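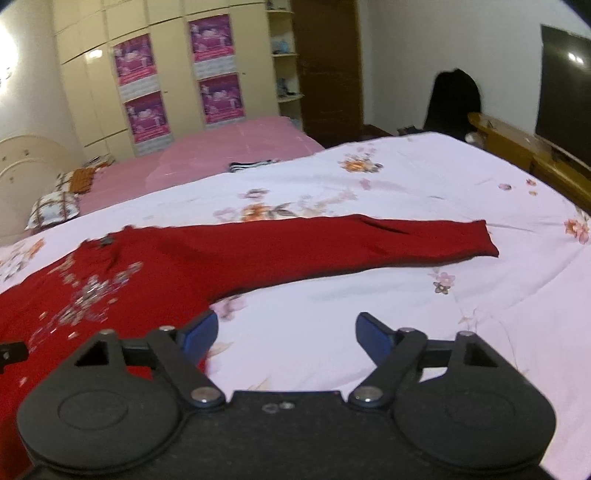
Grasp planner update: sleeves, hems and a new replay tool

7 Jun 2026

Version 10 of the Lusico grasp planner is now on the shared server. Most of the work since the last release went into clothing, and in particular into long sleeves. The notes below cover what changed, what it does to existing jobs, and what is still broken.

The old planner treated a garment as one blob. It found the outline, looked for a stretch of edge that was thin enough for the fingers, and went there. That worked well enough on towels and pillowcases. On a shirt it often chose the side seam, and the garment came up as a bundle that the folding step could not use.

The new planner splits the outline into parts before it picks anything. It looks for long pieces that narrow toward one end and marks those as likely sleeves. The end of each one becomes a cuff candidate. Each candidate gets a score based on how flat the cloth is, how much clear surface lies past the edge, and whether the two fingers can close across it without touching a second layer. The arm then tries the candidates in order of score.

We trained the part finder on 2,809 recordings made with the hand-held gripper in ordinary homes. Another 2,336 were held back for testing. The Uvberg office collected most of the bedroom sets, and Prikov did the laundry rooms and kitchens.

Printed bedding was the biggest source of mistakes. A flower on a sheet has a closed outline and a strong color change, and the first versions of the model were happy to call one a scrap of cloth. We now run the outline step on color and depth together. If a shape has color contrast but no step in height, it is dropped. The height threshold is set in the job file under cloth_min_rise. The default is fine for knits and most cotton. Lower it for thin blouses and linings, but expect a few printed flowers to come back when you do.

Decoration on the garment itself is a separate case. Sequins and shiny thread leave holes in the depth map, and the planner used to read those holes as gaps in the cloth. It now fills any hole that is fully surrounded by fabric of similar height. Holes that touch the outline are left alone, so a decorated collar can still confuse it.

Blur has its own check. Every image gets a sharpness value for each region, and a region that falls below the limit is not used to place a grasp. The rest of the image still is. Before this release a single soft patch was enough to throw out the whole image, and fast wrist moves were costing us a lot of usable data.

The gripper mask has also been redone. The fingers and links take up a large part of the view from the wrist, and cloth can be seen through the openings in the linkage. The old mask covered the whole area as one solid block. The new one follows the links at their current opening angle and leaves the openings unmasked. It needs the finger position for each image, so recordings without that channel fall back to the block mask and print a warning.

Antwi, the replay tool, ships with this release for the first time. It opens a recording, runs the planner on each image, and draws the parts and scores on top. You can stop at any point, change a threshold, and run forward again from there. It keeps the last 800 images in memory - scrolling back past that point is slow, and we know about it. Results can be saved as a plain table with one row per candidate.

If you have existing jobs, two settings have been renamed. edge_pick is now cuff_pick, and mask_mode takes either "links" or "block" in place of a number. Old job files will load, but the planner ignores the old names and uses the defaults. Please check your files before running anything on the arm.

Known problems

Sleeves folded back on themselves are sometimes scored as short sleeves, with the cuff placed at the fold. A single crease across a flat sleeve is usually handled correctly.

Dark cloth on a dark cover still gives poor outlines. Depth alone is not enough to recover them at normal wrist height.

When a garment runs out of view on one side, the planner may mark the image border as a hem. Candidates on the border are supposed to be removed, and in block mask mode they are not. Use links mode until this is fixed.

The next release is planned for September. It will cover pants and anything with a hood, and it should let the planner ask for a second view before it commits to a cuff. Bug reports go in the usual tracker under "planner", with the recording attached and the job file you used.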